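4. Grasp-state estimation and insertion control

4.1 Overview of the software
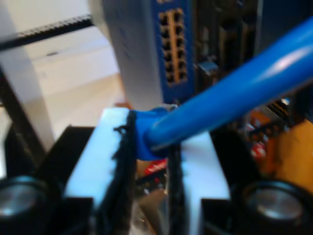 Figure 3. Wrist view with the fingers closed on the connector boot of a blue cable. A network switch panel is in the background.

4.2 Estimating the pose of the connector in the hand

The planner described in Section 3 delivers the gripper to a grasp on the cable end, but it does not guarantee where the connector will lie between the fingers. A cable is stiff enough to push back when it is held and soft enough to turn as the fingers close. The position of the boot after closing therefore differs from the planned position, and the difference must be measured before any attempt at insertion is made.

The estimator, which forms part of the Nutau package, takes the wrist image and the finger opening as its inputs. It returns the offset of the boot along the finger faces, its rotation about the closing direction, and a confidence value. Depth images are not used at this stage. In early trials the depth readings close to the fingers were too sparse to be of help, and the glossy outer surface of the cables gave false edges where it caught the light.

The view in Figure 3 shows several of the difficulties that the estimator has to deal with. The boot and the cable are of nearly the same colour, so a simple colour threshold does not separate them. The dark fuzzy pads on the inner faces of the fingers have no clean outline, and stray fibres alter the apparent edge of the gap. The cable itself passes in front of the equipment behind it and hides part of the equipment in the background.

To reduce the effect of the pads, a fixed mask is applied to the inner edge of each finger. The mask is drawn once for each pair of fingers and is stored with the gripper settings. It is widened by a small margin to allow for fibres that move between grasps. Pixels inside the mask are ignored when the outline of the boot is fitted, but they are kept for the slip check described in Section 4.4.

The outline is fitted to a set of stored boot shapes. Where two shapes fit equally well, the estimator keeps both and reports low confidence. The task layer may then request a small rotation of the wrist and a second image. We found this preferable to forcing a choice, as a wrong shape at this point led to errors that were hard to trace later in the run.

4.3 Locating the target port

Port detection is carried out by a separate module, Firia, which runs on the same wrist camera before the final approach begins. It searches for a regular block of openings and fits a grid to it. The target is addressed by its row and column in that grid, and the address is supplied by the work order.

Fitting the whole grid gave steadier results than detecting each port on its own. When the cable hides several openings, the remaining ones are usually sufficient to fix the grid. The module rejects the fit if fewer than 3 openings can be matched, and the arm then withdraws along its approach path to obtain a wider view.

The switch may be mounted with its ports running across or upright. Firia makes no assumption about this and estimates the orientation from the grid. An ambiguity of half a turn remains, and is resolved from the rack model held by the planner. An error in the rack model will therefore send the connector to the wrong port without raising a fault. A check of the rack model against a printed label is planned but was not available for the work reported here.

4.4 Insertion controller

The final approach is controlled by Arain, a force-limited controller that combines the two estimates above with the readings of the wrist force sensor. Motion along the insertion axis is held at a low constant speed. Sideways motion and rotation are compliant, and their reference positions are updated from each new wrist image until contact is detected. After contact the visual update is switched off and the controller relies on force alone.

If the force along the insertion axis reaches 10 N before the expected depth, the controller stops, backs away and repeats the approach from a slightly shifted start. A total of 3 attempts is allowed. After the last of these the connector is taken clear of the panel and the run is marked as incomplete for review by the operator.

Slip is checked throughout by comparing the boundary between boot and pad with its position at the start of the approach. A change beyond the set limit ends the attempt at once and returns control to the estimator of Section 4.2.

4.5 Data used for tuning

The limits given in this section were set on 297 recorded approaches made at the Gadstead laboratory. Each record holds the wrist images, the commanded and measured arm positions, the force readings and the final state reported by the task layer. Records with missing force data were left out. The same limits were kept for all later trials, and no further adjustment was made for individual cables or racks.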